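Practical Robotics, Unit 5: Comparing Hand-held Grippers on Soft Things
Course handout, Brakville evening programme
Notes by Cornel Preda

Before you come to the session

Read the Unit 4 notes on contact and friction if you missed them, and bring your log sheet. We start at 6.30 and we need every minute, so please have your pair sorted out before you arrive.

Up to now we've been picking up things that hold still and keep their shape: blocks, cups, the dreaded tape roll. This week it's cloth, and I've been looking forward to it since July! Cloth is where a gripper design shows you what it's made of. A block only asks you to squeeze it. A folded towel or blanket asks where you want to squeeze, how many layers you meant to take, and what you plan to do about the corner that has just flopped over your finger.

The two-hander task

One person, two grippers, or two people with one each. You have a folded cloth on a bed or table covered with a sheet. Your job is to turn it, lift it, and put it down again with the fold still in it. Both grippers have parallel jaws on a pinned linkage, with ribbed blue pads on the inner faces.

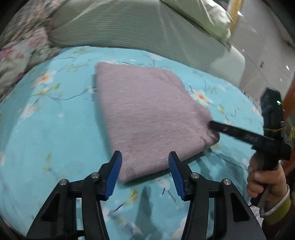 Fig. 5.1. Pressing into the right side of a folded cloth with a second gripper while the first stays open at the near edge.

I like this as a starting position. A press from the side tells you something before you've closed anything. Does the bundle slide as one piece, or do the top layers ride over the bottom ones? Does it wrinkle near the contact and stay put everywhere else? Write down which, and where you were pressing. You will want that note later when you are arguing with your partner about why the lift failed.

What to compare

We have two sets of pads for the jaws. The Zamfir set is the softer one and the Ladberg set is firmer, with the same ribbing. Run the full task with one set, swap, and run it again. Swap the pads on both hands at the same time, or your results won't mean much.

For each attempt, record:

Pad set
Approach (from above, from the side, or under the fold)
Layers taken: all, some, don't know
Whether the sheet came up too
Whether the fold survived the put-down

"Don't know" is a perfectly good answer. I would much rather read that than a guess.

The sheet column surprised people last year. Firm pads closed low over a thick fold will happily take a pinch of whatever is underneath, and from the operator's side it feels like a lovely solid grip. Then you lift and the whole bed comes with you. A slightly higher approach cures most of it, at the price of losing the bottom layer now and then. There's a balance to be found and it is different for the two pad sets – finding it is the best part of the evening, if you ask me.

A word on the linkage. The jaws stay nearly parallel as they close, but the tips also travel a little along the length of the tool. On a block you would never notice. On cloth you'll see the tips creep, and if you have started right at the edge of the fold you can creep clean off it. Start with more overlap than feels natural.

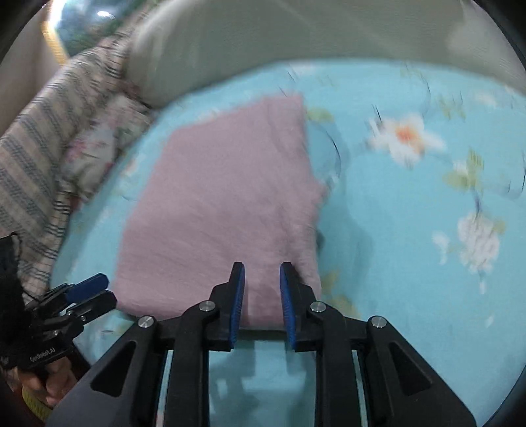 Now for the camera side. Each gripper carries its own camera, and the view is wide, so things near the middle look bigger and closer than they are and straight edges bend towards the rim. When you review your clips, judge the gap between the pads and the cloth from the shadow under the fold as well as from the tips. It's a small trick and it helps a great deal. Slow down too. A fast approach smears the far half of the picture, and any software trying to work out where the hand has moved will struggle with a smear.

Last year's class logged 3,460 attempts across the whole unit, and 135 of those had to be thrown out for blur alone. Most came from the first 36 minutes of somebody's first session, so treat the opening half hour as warm-up and mark it that way.

Second hand, second opinion

When both grippers are in use, agree who leads. The leading hand closes first and holds; the other one tidies, steadies or supports. Trouble begins when both close together and pull the fold open between them. If you're working alone, say it out loud: "left leads", "right leads". Your neighbours will be doing the same.

For next time

Hand in your log sheet and one paragraph on which pad set you would pick for cloth and why. If your results disagree with your partner's, hand in both. We'll move on to Grirnville's three-finger hand in Unit 6, using the same cloths and the same columns, so keep a copy of your sheet.

Spare pads are in the drawer under the charging shelf. Please put the screws back in the tin.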